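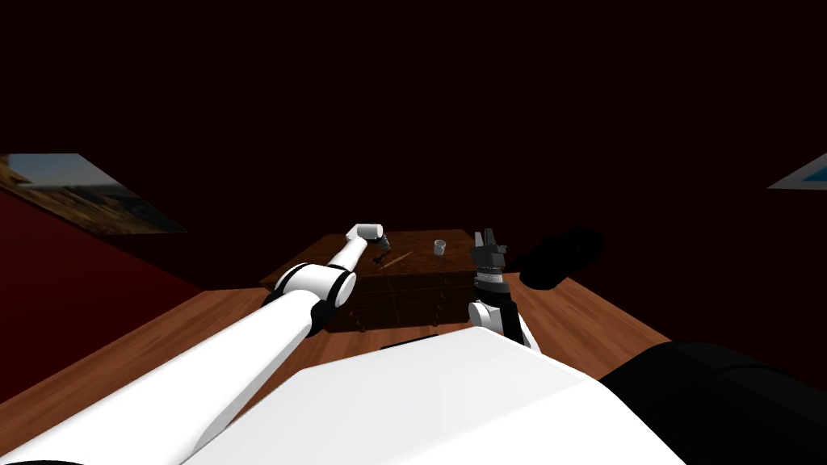

**Open day at the Larach building: two-armed robot in the simulated room**

2020-09-08

The Astell Institute opened its Larach building to members, partner colleges and local residents for the annual automation open day. Attendance was by registration, and 150 places were taken up across the morning and afternoon sittings. The Institute thanks all who came, and in particular the groups who travelled some distance to be present.

The main item on the programme was a demonstration by the Murnum project, which studies how a robot with two arms may be taught to handle small household objects. The work at this stage is carried out entirely in simulation. Visitors were seated in the Domański Room, where the view from the robot's side of the simulated room was shown on the large screen, and a member of the project team gave a spoken commentary of 20 minutes.

The task was a modest one by design. A low chest of drawers in dark wood stands before the robot, with a small white cup and a thin, light-coloured stick on its top. The team explained that a slender object lying flat is among the harder things for a two-fingered gripper to pick up, as the fingers must come down close to the surface without striking it. A cup offers more to hold, but may be knocked over if the approach is poorly judged.
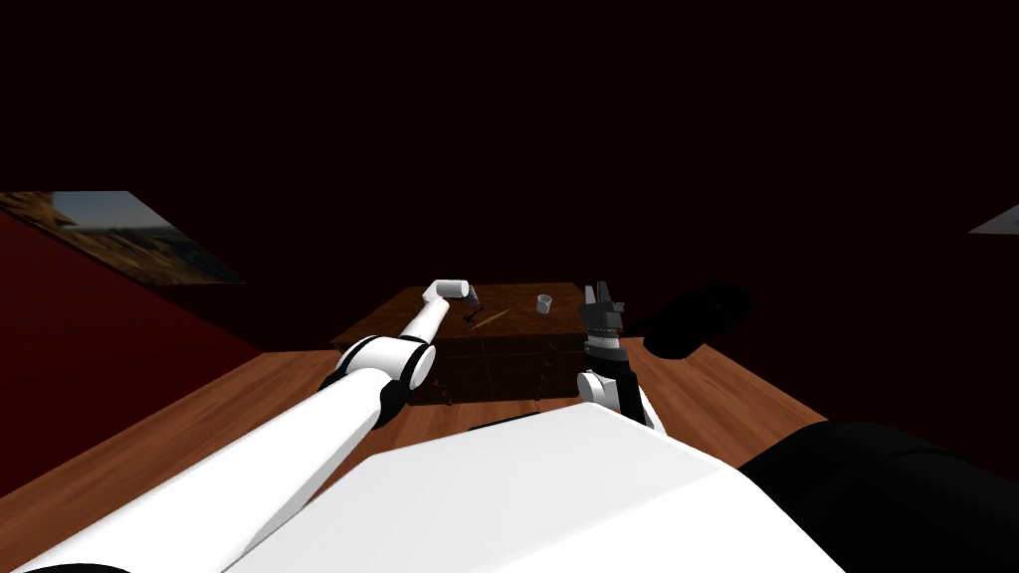
*The Murnum simulation: the left arm reaches over the chest of drawers while the gripper of the right arm points upwards.*

Several visitors asked why the project did not begin with a physical machine. The team replied that a simulated room can be reset at once and the same attempt repeated under the same conditions — or with the cup moved a short way along — at very little cost. It was also acknowledged that a simulation leaves a good deal out. Friction and small differences in the weight of objects are difficult to represent well, and results obtained on the screen will need to be checked with care before they are relied upon elsewhere.

After the commentary, visitors were invited to the control desks in groups of 5. Each group was shown how the position of an arm is set and how a run is recorded for later study. Demand for this part of the day was greater than expected, and the afternoon sitting was extended accordingly. The Institute regrets that some 60 visitors could not be offered a turn. Those concerned have been placed on a list and will be given first call on places at the next session.

A written account of the project, including the questions raised in the Domański Room and the team's replies, is being prepared and will be available on request from the Larach reception desk. Schools and colleges wishing to arrange a separate visit should apply in writing, stating the size of the party and any access requirements.

The next open day is planned for March. Registration details will be given in a later issue of this newsletter.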